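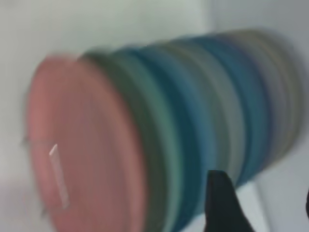 Plates on edge in a row, pink one nearest.

From: Nouhaila Kettani
To: dishroom-tech list
Date: Dec 5, 2023
Subject: Re: Gray film on melamine after detergent change

Bontu Wako wrote:

> We moved our second kitchen from powder to the Prostgate liquid at the
> start of the term. Since then the melamine comes out with a gray film
> that wipes off with a thumb but comes back on the next cycle. Glasses
> are fine. Stainless is fine. The machine is a Sutness single-tank with
> the booster set where the installer left it. I have raised the
> detergent dose twice and it made no difference that I could see.
> Gadisa thinks it is hardness. I think it is the rinse aid. Has anyone
> separated the two?

Yes, and it takes one afternoon. You need a hardness strip, a cup of white vinegar, and one rack of plates you can keep out of service.

First, put the detergent dose back to where it was before you raised it. Overdosing a liquid product in a single-tank machine leaves carryover that the final rinse cannot clear, and it looks a good deal like the film you describe. Run two empty cycles after the change so the tank settles, then drain and refill. Do not skip the drain. The tank holds concentration much longer than the dosing display suggests.

Next, wipe half of one filmed plate with vinegar and leave it for 5 minutes. If the film goes and the surface underneath is smooth, you have mineral scale and Gadisa is right. If the vinegar does nothing but warm water and a drop of hand soap clears it, you have surfactant or rinse aid residue and you are right. If neither works, look at the plate under a desk lamp held low. Fine scratches in old melamine scatter light and read as gray, and no chemical will fix that.

A film that comes off on a thumb is usually residue. Scale tends to need some acid or some effort. I would not rule out both at once, though. We had both.

On hardness: test at the rinse line, after the softener, and not at the hand sink. Our hand sink is on the unsoftened branch and I lost a week to that. The strip should be read wet, at the time printed on the tube. Ours came out at 10 grains, with a softener that was supposed to be giving close to zero. The resin had not regenerated because the timer head was still set to the old kitchen schedule. Sumeya Lencho reset it and the scale stopped building on the heating element as well.

On rinse aid: most pumps are set for glass and steel, which sheet water well. Melamine does not sheet the same way. It holds droplets, and whatever is in the droplet stays on the plate when it dries. Turn the pump down one step, run 15 racks, and compare. If drying gets worse and the film gets better, go up half a step and stop there. If your pump has no half steps (the older Cliltska units do not), stay on the lower setting and give the racks more air time before stacking.

Three other points from our log --

Rack spacing. Plates leaning against each other trap water at the contact point and dry with a crescent mark. Use every second slot for anything with a deep rim.

Final rinse pressure. Read the gauge during the rinse, with the valve open. The static reading is higher and tells you nothing useful. We were 5 psi under the figure on the data plate, and cleaning the line strainer brought it back.

Stacking. Do not nest melamine while it is still warm. It stays damp much longer than china does, and the film sets between the plates.

Maeve Ó Riain asked off-list whether bleach destaining would help. It will take out coffee and tea. It will not touch scale, and repeated use dulls the surface, after which you get the scratch problem above. If you do need to destain, use the oxygen type and rinse twice.

Bontu, if you post the strip reading, the pump setting and the result of the vinegar test, I can compare them with our January log. Please also say which softener you have. If it is the Gebretsadik twin-tank, check that both tanks are switching over. Ours sat on one tank for 18 days with no fault light.

Nouhaila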